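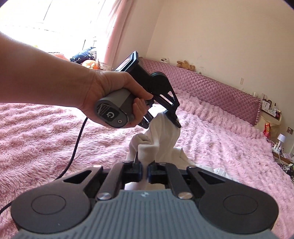

Entered by Yae Kudo – Nov 1, 2021 – Pleneo notebook, garments

Home | Notebook | Garments | Bedding | Contact

Laundry folding, bedroom. Continuing with light-colored tops on the bed. Leokadia asked in October whether we should move everything to a table, and I said I would try the bed properly before deciding, so these notes are mainly for her.

Bed surface: the fluffy pink blanket stayed on. Cloth does not slide on it the way it does on a sheet. Good for holding a sleeve in place, bad for straightening a hem, because the pile pushes back and the fabric keeps a small wave wherever there is a ridge underneath. Pressing down flattens the wave for a moment and then it returns. I stopped trying to get it perfect.

Order I am using for sweatshirts:
Lay it face up, collar toward the pillow.
Pull both sleeves out to the side and smooth the chest outward from the middle.
Sleeves in, then sides in.
Hem up to the collar, turn over.

The face-up start is my preference. Cosimo starts face down and gets the print on the outside without turning at the end. Both are fine, but the stack should be all one way, so whoever starts a batch decides.
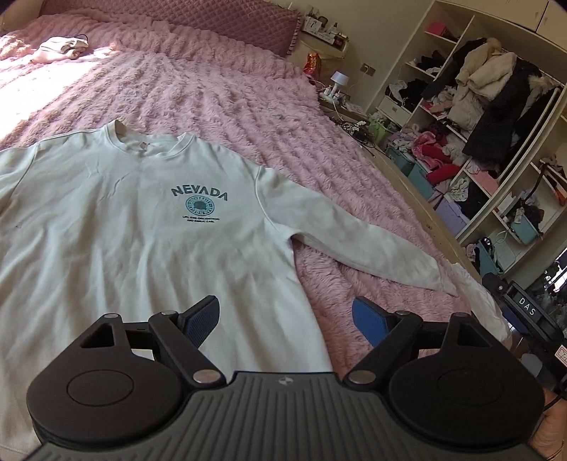

NEVADA sweatshirt, face up, sleeve out to the side.

The NEVADA one is a useful piece to practice on. White crewneck, ribbed cuffs, and the lettering gives you a line to check against: if the word runs crooked, the shirt is crooked. Plain tops have nothing like that and I end up judging by the collar.

Sun on the bed is a nuisance with white cloth. In the bright patch I can't judge the creases at all. Either work farther down the bed or close the curtain. Nafula suggests doing whites in the afternoon, which I will try.

Limits for a batch, as agreed with Nafula: 20 pieces, then a break. Stack no higher than 6 or it leans on the soft blanket. 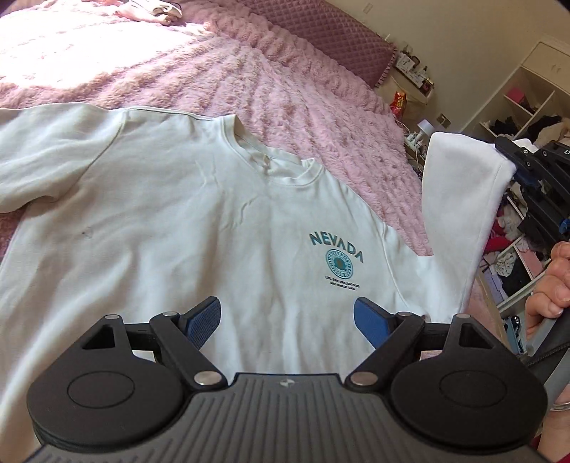

Spread flat, with a second white garment held up at the right.

Small dark spot on the chest of the white sweatshirt. Check it before it goes on a stack. If it is a stain it goes back to the wash pile, and please write it down so the next person doesn't fold it again.

To do:
– Ask Tala if the quilted pillow can go somewhere else while we fold. It takes up the width we need for long sleeves.
– Try the same order on a plain sheet, 2 batches, and compare hems.
– Leokadia to decide bed or table after that.

2 comments | 6 shares

Contact the Pleneo notebook | © 2021 Pleneo | Back to top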